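Clear Plastic, Steady Hands

Bags are the fun part of the cell at Stosmont! Clear film glints and folds, so setup starts at the wrist view, with both fingertips in sight and a zip-lock bag between them.

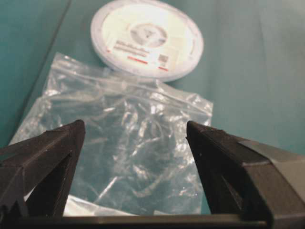 Keeping it gripping

Every Friday the screws get checked, all the way down to the white fittings near the fingertips. The cable gets a look too (it needs slack for the wrist to turn), and the pads are swapped after some 3000 picks.
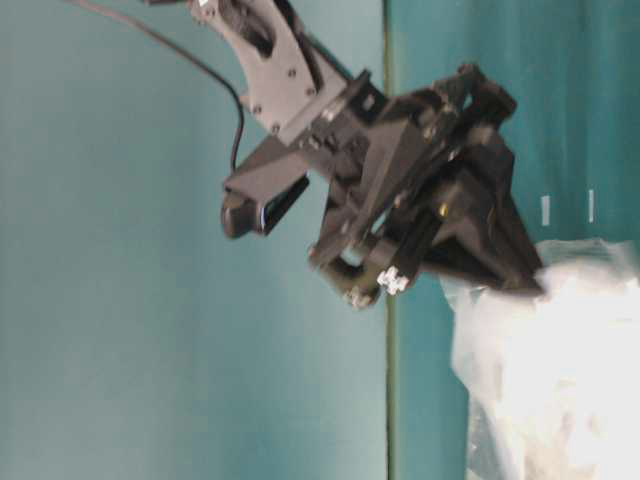

Next up

Brongate gets its own cell in September.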